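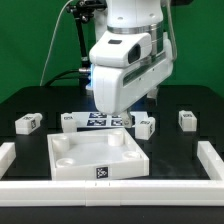 I have been promised a robot that folds the towels since I was small enough to be wrapped in one, and every year or so a friend asks me, because I used to work on a factory floor and am presumed to know, whether it's finally coming. My answer takes longer than they'd like. I usually get as far as the kettle boiling before they change the subject, so I'm setting the whole of it down here where I can't be interrupted.

My short answer is that machines can do a good many chores a little bit, and very few of them all the way through. The long answer starts at Carevside, where I spent 16 years on the packing and assembly side of a plant that made shop fittings (brackets, shelf ends, the little trays that hold price cards, that sort of thing). We had automation the whole time I was there. It was fast and strong and it never asked to leave early for a school concert. It also needed every part to arrive the same way up, in the same spot, every single time, and if a part came in crooked the line stopped and one of us walked over and nudged it with a thumb. I must have done that thousands of times. When people talk about the skill of human hands they tend to mean violin playing or surgery, but I think of that thumb.

What has changed lately, and I do find it exciting, is that the newer arms are being asked to deal with the crooked part themselves. The practice work looks terribly humble. You get a black table with a white rail around it, a few small blocks left here and there, one on its side and another standing up, and a shallow square tray with a round post near each corner, turned slightly so it isn't lined up with anything. Printed black-and-white markers on the pieces and a sheet of them on the table give a camera something definite to look for. A toddler would find it a pretty thin toy box! But anyone who has worked a line will look at that tray sitting at its lazy angle and understand that the angle is the whole trouble.

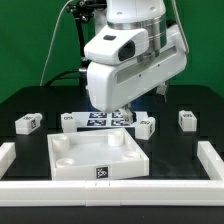 I went along to an open evening at Cledanar in February, over in Chisholm, mostly for the sandwiches if I'm truthful, and stayed until they were stacking the chairs. There was an arm there doing a pick-up-and-place job, and I found myself leaning forward with my hands clenched, the way you do when someone else is parallel parking. It slowed down as it got near the thing it wanted. It stopped. It shifted over by a whisker and went in again. The fellow beside me muttered that his grandson would have been finished and off playing by now, and he was right, but I'd have given my good winter coat to have had that second try available to us at Carevside, where the machine simply shut its jaws on whatever was or wasn't there.

Now, is that the same as emptying a dishwasher? I don't believe so, and I get cross with anyone who says it is. My kitchen has a drawer that sticks, a colander that nests with nothing, and wine glasses inherited from two different aunts. There are no printed tags on any of it. The floor has a dog on it. Half of what I do when I put dishes away is remembering things, such as that the blue bowl is chipped on the side you can't see and wants to be picked up from the other.

And then there's gripping itself, which we all do so easily that we hardly have the words for it. Take something as plain as the side wall of a box. To pick it up properly you want one finger on either side, and at the moment of closing, your own hand is blocking most of your view. We get by on touch. We know through the skin whether the thing has started to slide.

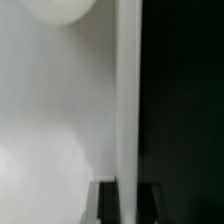

A camera up at the wrist helps a good deal with this, I'm told, and I can well believe it, though from in close one pale surface looks very like another and a near thing can be one great blur. I have the same difficulty threading a needle, and I've had a lot more practice than any robot.

So my own view is that the shop floor will get there well ahead of the laundry room. A workplace can meet the machine halfway. It can put up a rail, choose the tray, paint the bench a sensible colour and keep the dog out. I'd be quite happy to see an arm take over the kitting of small parts, which wrecked my wrists and those of plenty of people I was fond of, so long as the ones who used to do it are kept on and trained to mind the thing. That last part worries me far more than whether the gripper works, and I'd like to hear the firms speak up about it as cheerfully as they do about the arms.

As for home, I'm asked about the towels again this week, and I have told my friend to go on folding them. She does it in thirds, which is wrong, but they fit her cupboard.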